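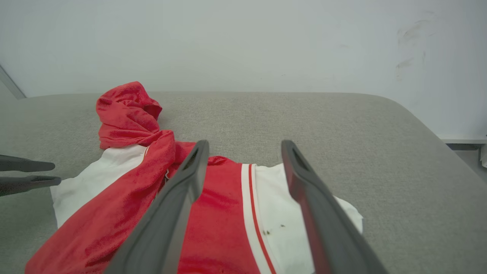
Skestus 패브릭 벤치 (라이트 그레이) 상품 안내

코너 자리용 벤치입니다. 재입고 문의 많아서 급하게 올려요. 사이즈표는 맨 아래, 배송은 중간에.

원단
린넨 느낌 나는 촘촘한 직조. 단색 같아도 가까이서 보면 결에 밝고 어두운 톤이 살짝 섞여 있어요. 먼지 덜 티나는 편. 보풀은 매장 진열품 기준 아직 없음. 커버 분리 안 됩니다 (이거 제일 많이 물어보심). 부분 세척만. 물티슈로 세게 문지르지 마시고 중성세제 묻힌 천으로 톡톡.

모서리
둥글게 마감. 각진 벤치 쓰다가 무릎 자주 박으신 분들이 좋아하심. 벽에 바짝 붙여도 됩니다.

쓰임새
앉는 용도가 기본인데 솔직히 다들 옷 올려두세요. 벗은 옷, 갤 옷, 내일 입을 옷. 그레이라서 빨강이든 흰색이든 색 있는 옷 올려놔도 안 튀고 잘 어울림. 트레이닝복처럼 옆줄 들어간 옷은 줄 맞춰서 접으면

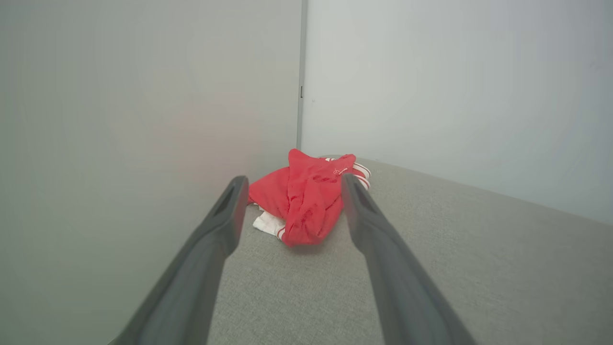

모양이 금방 나오고요, 표면이 판판해서 바닥에 쪼그려 앉아 개는 것보다 훨신 편합니다. 높이도 서서 허리 살짝 숙이면 되는 정도. 유니폼 몇 벌 정도는 한쪽에 쌓고도 앉을 자리 남아요.

이염 주의. 젖은 빨간 옷, 새 청바지는 오래 올려두지 마세요. 이염은 교환 사유 안 됩니다.

설치 자리
벽 두 면 만나는 구석 추천. 걸레받이 두꺼운 집은 뒤가 조금 떠요. 미리 재보고 주문.
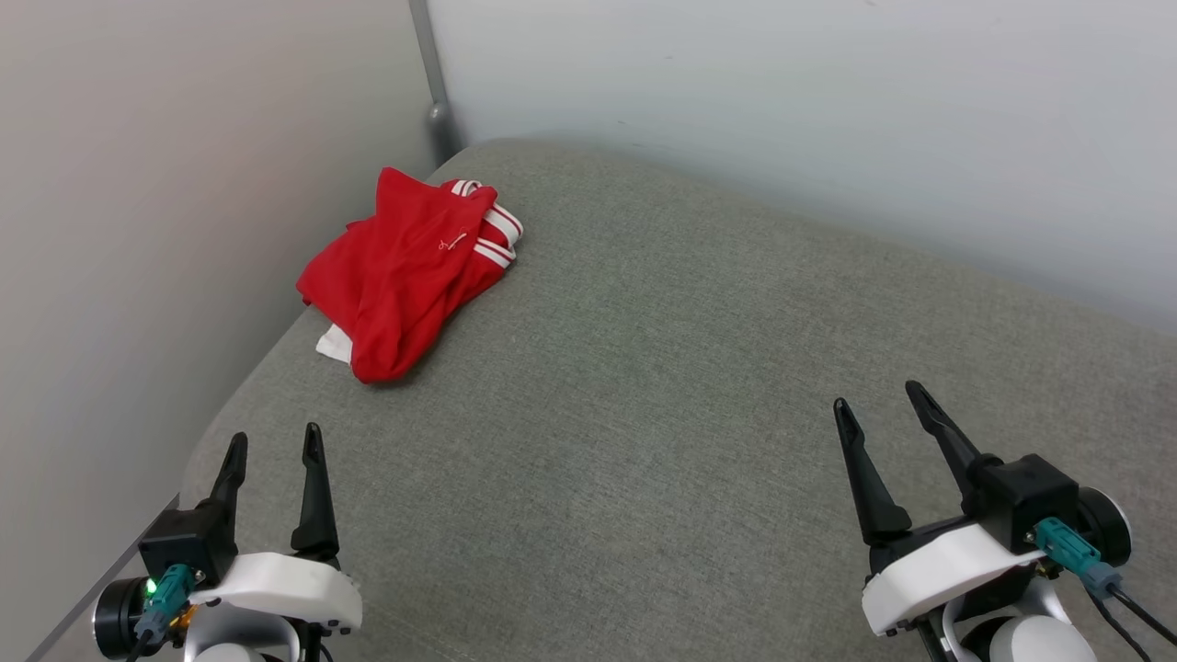
코너에 붙인 모습, 위에는 접어둔 빨간 옷

색상이 화면마다 다르게 보입니다. 조명 따라 밝은 회색~중간 회색. 예민하신 분은 원단 샘플 먼저 신청해주세요 (무료, 2장까지).

배송
수도권은 직배송, 그 외 지역은 화물. 주문 후 21일 안에 출고. 제주·도서산간 추가비 있음, 전화 주시면 바로 계산해 드립니다. 엘리베이터 없는 건물은 주문할 때 꼭 적어주세요. 안 적으시면 기사님이 1층에 두고 가실수 있어요.

교환/반품
포장 뜯기 전 가능. 단순변심 왕복 배송비 고객 부담. 조립 후에는 불가.

구매 후기 중에서
"아이 농구 유니폼 전용석 됨. 의자에 걸어두면 자꾸 흘러내렸는데 여긴 그냥 던져놔도 안 떨어짐. 색은 생각보다 밝아요." - Myung-ja Choo
"쿠션 처음엔 단단한데 저는 이게 좋네요. 하나 더 살까 고민중" - King-fai Tsai 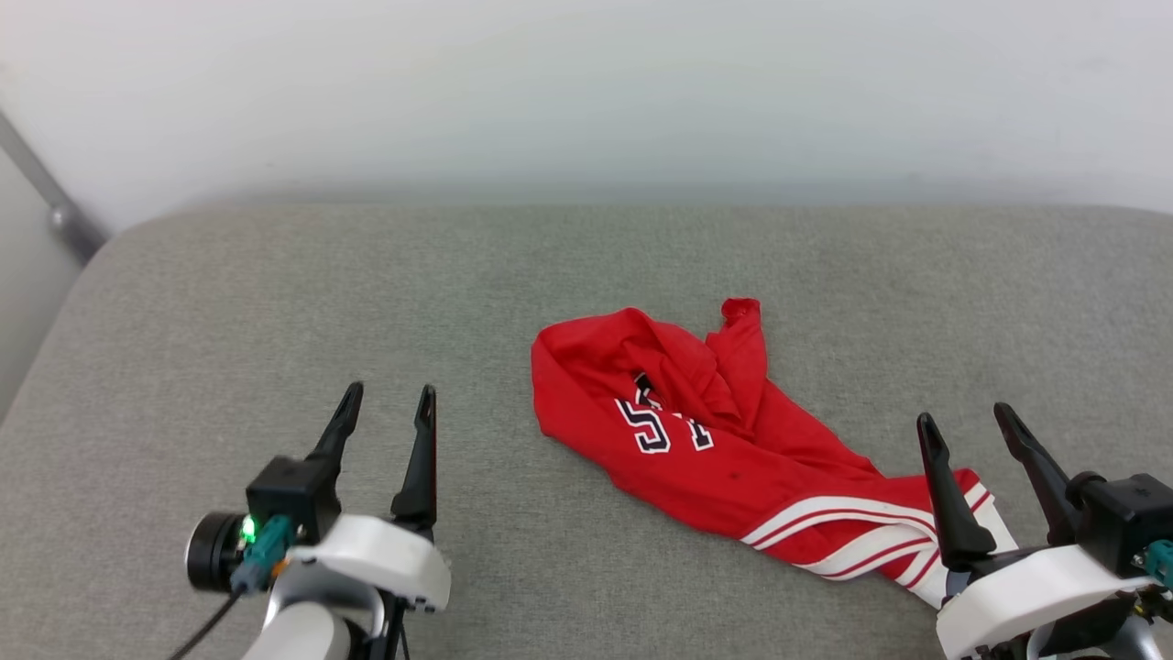 라이트 그레이 원단, 숫자 프린트 빨간 유니폼과 함께

사이즈
폭은 두 가지. 대형은 202cm, 소형은 주문 제작이라 문의. 현관문 폭 확인 필수!

같이 많이 보시는 상품
Parkunano 등받이 쿠션
Trurkitholm 빨래 바구니 (품절, 1월 재입고 예정)

문의는 상품 게시판으로. 전화는 점심시간 빼고 받습니다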